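Thread on how we look after the two-armed cell at Drullside. Mostly hand maintenance and cable routing. 1/

Background: one torso, two arms, two multi-fingered hands, working over a carpeted table. The job is sorting mixed household packaging. Lendinus supplied the control cabinet, everything downstream of it is ours to keep running. 2/

Daily start. Power the cabinet, leave the arms in hold, open and close each finger 8 times at low speed. Log the peak current per finger. We compare against the previous day, not against the data sheet. A slow rise over a week usually means fluff in the joint. 3/

The fluff comes from the table top. Carpet is kind to fingertips and stops jars skating about, but it sheds. Vacuum before the start, brush along the pile, then wipe the fingers with a dry lint-free cloth. No solvent on the black finger parts. 4/

Thumbs are a separate job. They carry most of the load on a side grasp and go out of zero first. Re-zero against the hard stop every 82 hours of run time. If the offset has moved more than 2 degrees, take the hand off and check the tendon before correcting it in software. 5/

Cables. Our worst faults so far have been at the forearm exit. The original routing was tied tight to the arm and work-hardened at the clip. In November we went over to a free loop with a long bend radius. Intermittent dropouts on the left side stopped. 6/

Cost of the free loop: it lies on the work surface and can be pinned under an object. The planner has a keep-out strip for it on the left, redrawn whenever the loop is re-dressed. If you change the slack and don't redraw the strip, expect a protective stop. 7/
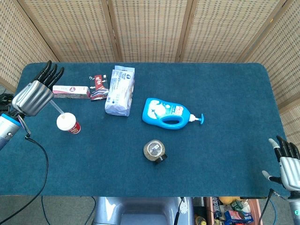
Test load for the grasp check is always mixed: flat carton, upright carton, foil pouch, lidded cup with a straw, pump bottle on its side, small glass jar. Pouches and straws find a weak finger much sooner than boxes do. 8/

Pass mark is 6 clean lifts per object per hand. A lift with any visible slip counts as a fail. Jar failures point to the thumb, pouch failures to fingertip pads. Change pads as a full set, because mixed wear upsets the force calibration. 9/

Pads are the Drokent soft type. The harder ones lasted longer but marked the cartons. Wrist bolts get a torque check at each pad change, with paint marks across the heads. 10/

Log template and the current limits we use are in the Abeysekara folder on the shared drive, revision of March 11, 2019. Older copies have the left and right thumb limits swapped. Please delete them. 11/11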